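4.2 Handling thin film in a shared workshop

The second set of trials took place in the Pesgate workshop, a members' space where the benches are booked by the evening. We had one desk on Saturday and cleared it when the next booking started. The two grippers were the Skasilby hand-held units built there over the winter: printed parts, black fingers driven through a four-arm linkage, a brass-colored bushing at each joint. Liên Mạc printed and assembled both. The only change from the design in Section 3 is that the linkage arms were reprinted with more infill after one cracked near the bushing during the cup trials.

Plastic bags were added to the task list late. Rigid objects had given us few problems, and we wanted something that changes shape as soon as it is touched. The person holding the grippers was asked to work with the fingers only and to keep the free hand off the object. Each trial was stopped at 20 seconds if the grip had not been made. We recorded 52 trials with bags, split between two operators, Hạnh Hồ and Huia Hinds.

The bags were used as they came, with small items left inside. We did not try to set the same starting shape each time — an earlier attempt to fold every bag the same way took longer than the trials did. A grip was counted as good if the bag stayed in the fingers for 3 seconds after it was closed on. Figure 5 shows the fingers closed on a bag where the film is drawn together into a narrow twist.

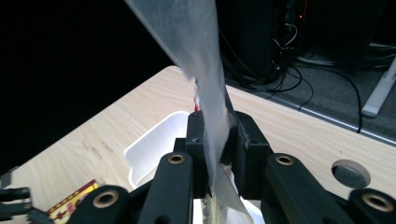

Figure 5. Pinch grip on a translucent bag at the twisted neck. A small red item shows through the film above the fingers.

Oanh Trương objected, on reading a draft of this section, that a twisted neck is the easy case and that a flat single layer of film would tell us more about the finger faces. She asked whether the results should be split by the thickness of plastic between the fingers. We agree that the two cases differ. Our notes say where on the bag each grip was made but do not record the number of layers, so we cannot make the split from this set, and the results below should be read with that in mind.

Most failed grips came from one of two causes. In the first, the fingers closed on air beside the film, because the operator judged the gap from above and the far finger was hidden by the bag. In the second, the film slid out sideways as the fingers were lifted. Sliding was more common with Hinds, who tends to close slowly, and we saw less of it once both operators had been told to close fully before lifting.

We tried lining the fingers with rubber cut from a bicycle tube. It held film better but dragged on cardboard, and the lining came loose after one evening. The fingers were left bare for all trials reported here. A printed ridge pattern is being tested by Ánh Đào on the Jonda version of the gripper and will be covered separately.

Spring force was not measured during the session. It was checked on the bench the following week with a kitchen scale, which read 450 grams at full squeeze on both units.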